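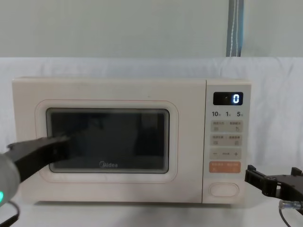
Cream microwave, white cloth backdrop.

Painting From Life, Unit 19: Whites That Aren't White
Tutor: Dinesh Annamalai

Squeeze out less white than you think you need, then put half of it back. Mix three greys before you touch the canvas — one warm, one cool, one you're ashamed of. The third usually ends up in the folds.

Block in the darkest shape first and squint at everything else. Colour comes after the coffee break.

Homework: one egg on a saucer, 90 minutes, no black. Please don't bring me the egg.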